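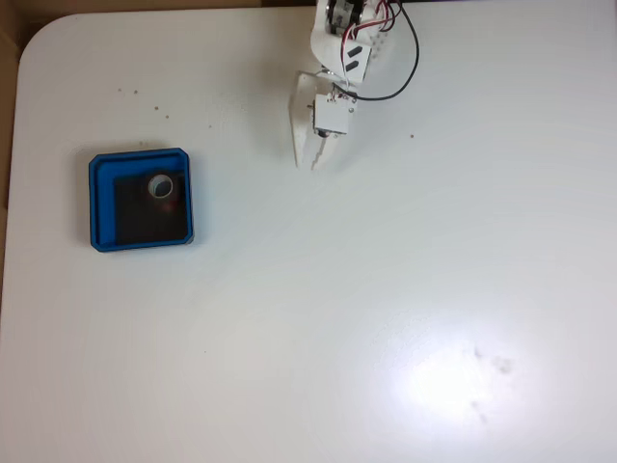
Buy the table first

Every November I get the same kind of email from someone who has been given a bit of money for robots and wants to know which arm to get. I never answer the question they asked, and I'm sorry about that (Renji Minami, I owe you a proper reply), but the arm is the bit of the budget I worry about least.

Let me tell you how we did ours at Ernside. We had enough for two small desktop arms and we'd already picked them out, white ones, servos at the joints, wires on the outside where you can get at them. I love wires on the outside. Then Agata Colombo asked what they were going to stand on, and we all looked at each other. The plan said "existing furniture". Existing furniture was a folding table that wobbled if you breathed near it!

So we bought one arm and spent the rest on boring things. A big white table with a rounded corner, trays, a lot of little cups, spare gripper fingers, a box of screws, lamps. I still think it was the best decision we made, and I still get teased for it.

The white top, mind you, I would not buy again. It's lovely to look at in the catalogue and then it shows every crumb and every smudge, and under ceiling lights you get a great washed-out patch of glare right where you'd like to see what you're doing. Wiping it leaves swirls. A matt grey one from Ferraro would have cost us 58 more and I said no, because I was being careful. Careful! I've spent that much on cloths.

The trays I'd buy twice over. A square blue one with a black panel in the bottom, a white cup on the black, and even I can tell from across the room what the gripper is supposed to be going for. Remo Marino thinks we should have had trays made to measure, and he got a quote from Prirkum for a set of 10 that made me laugh out loud. Ordinary plastic ones are fine. When one cracks you get another and nobody has to sign anything.

Here's my real grumble, though. Most forms I've had to fill in have one big box for "equipment" and a tiny one for "consumables", and they treat the tiny one as a sort of weakness. Tiruwork Workneh once had 200 struck off a bid for spare fingers and cable, and the arm itself went through without a question. Then a finger snapped - of course it did - and a perfectly good machine sat there for weeks waiting on a bit of white plastic.

If I had 1000 to spend tomorrow on top of what we've got, I wouldn't look at a bigger arm. I'd get a duller table and a second set of everything that can snap or fray. Simão Correia would still vote for the arm, and he's putting his own case in on 2nd February, so we'll see which of us gets the money.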